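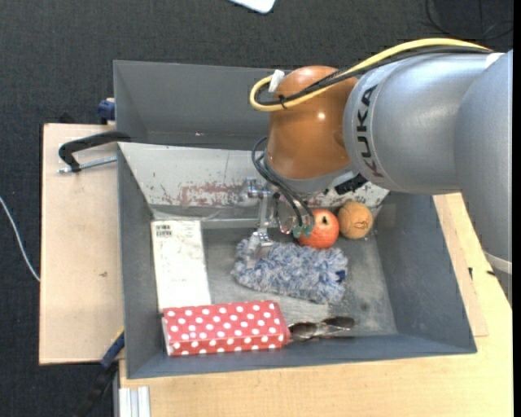
Makis Athanasiadis

Voltei a arrumar a despensa na quarta-feira. Já o tinha feito em julho, mas durou pouco. As coisas pequenas vão parar sempre ao mesmo sítio, que cá em casa é uma caixa cinzenta em cima da arca, e ao fim de umas semanas há lá dentro fruta, panos, pilhas, uma luva de limpeza e a bola com que os miúdos andaram a jogar no corredor.

A mistura que mais me incomoda é a da fruta com as coisas da limpeza. Uma maçã vermelha ao lado de uma luva felpuda azul e branca não parece grave, e a luva até pode estar lavada. Mas essas luvas de pelo comprido agarram tudo: pó, cabelos, restos de produto. Eu não gosto de comer uma maçã que andou encostada a isso. Passei a ter uma regra simples, que é a comida não entrar em caixas sem tampa que estejam fora da cozinha.

Comecei por tirar tudo para cima da mesa. Separei em montes: comer, limpar, brincar, deitar fora. O monte de deitar fora ficou maior do que eu esperava. Havia um saco de arroz de 400 gramas aberto, sem data, e duas esponjas já duras. Também apareceu a tampa do termo, que eu procurava desde a Páscoa e que entretanto tinha substituído por uma que não veda.

As maçãs foram para a fruteira. Guardo-as longe das bananas, porque amadurecem depressa demais quando estão juntas, e no verão passo metade para a gaveta do frigorífico. As que têm toques vão para compota ou para o forno com canela. Desta vez deram para um tabuleiro pequeno.

As luvas foram para lavar. Lavo-as na máquina a 30 graus, sem amaciador. O amaciador deixa o pelo escorregadio e depois a luva espalha o pó em vez de o apanhar. Secam penduradas pelo punho, à sombra. Quando o pelo fica colado, sacudo-as com força na varanda e passo os dedos a abrir. Tenho duas, uma para a casa e outra para o carro, e escrevi um C no punho da do carro com caneta de tecido.

As bolas e os brinquedos soltos têm agora um cesto à entrada do quarto. Não comprei nada de especial. O Žydrūnas Paju, meu vizinho de cima, ia deitar fora um cesto de roupa com uma asa partida e eu fiquei com ele. Cosi a asa com fio de sapateiro e está a aguentar.

Quanto à caixa cinzenta, continua em uso. Está toda riscada por dentro e os riscos não saem. Experimentei bicarbonato, depois um creme de limpeza, e ficou igual, só mais limpa. Sendo funda e fácil de lavar, serve bem para os panos e para os frascos que pingam. Pus-lhe um bocado de cartão no fundo, que troco quando estiver sujo.

Ainda vi umas caixas com tampa da Damar, mas a mais pequena era larga demais para a prateleira de baixo. Vou medir outra vez antes de decidir. Se alguém conhecer caixas baixas, com 300 milímetros de largura no máximo e que se possam empilhar, deixe nos comentários, por favor.

Falta-me a prateleira de cima, onde estão os frascos vazios e a máquina de fazer massa. Fica para o próximo fim de semana, se não chover e não formos à praia.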